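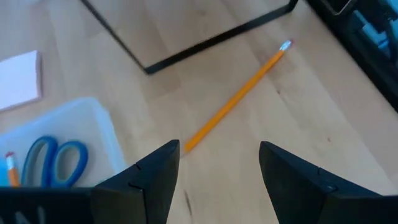 A yellow pencil on one of the tables at Mestier, April 25, 2020

So I finally got myself over to the Mestier open day in Trinurton, after talking about it for ages, and I came home with graphite on my sleeve and a bag of pencils I do not need. No regrets!

The tour started in the long room at the back, where the slats come in. Each slat gets grooved, the leads get laid in, a second slat goes on top with glue, and the whole sandwich is clamped. Our guide, Nisha Rathore, passed a half-finished one down the line and I held onto it far too long (sorry to the family behind me). They run 656 slats in a batch, and she said a bad batch of glue once cost them 2,000 pencils. You could hear that it still hurt.

Then the shaping machine, which is LOUD. Take the ear plugs. It cuts the six sides and splits the sandwich into separate pencils, and the floor smells wonderful right there, like the inside of a sharpener.

Painting was slower and I loved it. The Mussa line gets 11 thin coats, and you can stand right at the rail and watch them go through. After that comes the little metal collar, then the eraser, pushed in with a soft click I could have listened to all afternoon.

My favorite part was the trying-out tables. Pale wood, lovely streaky grain, a few marks here and there, and you just sit and draw. I'm a yellow pencil person, always have been, orange-yellow paint, pinkish eraser, sharp point, done. My sister went straight for the Flekia, which is softer and darker, and she got it all over her hand. We argued about it the whole way to the parking lot.

Practical stuff: the entrance is at 321 on the mill road, and the sign is tiny, so go slow after the bridge. The coffee was weak but the lemon cake was very good. The shop takes cards. Get there before lunch if you want the seconds bin, it was nearly picked clean by the time we reached it.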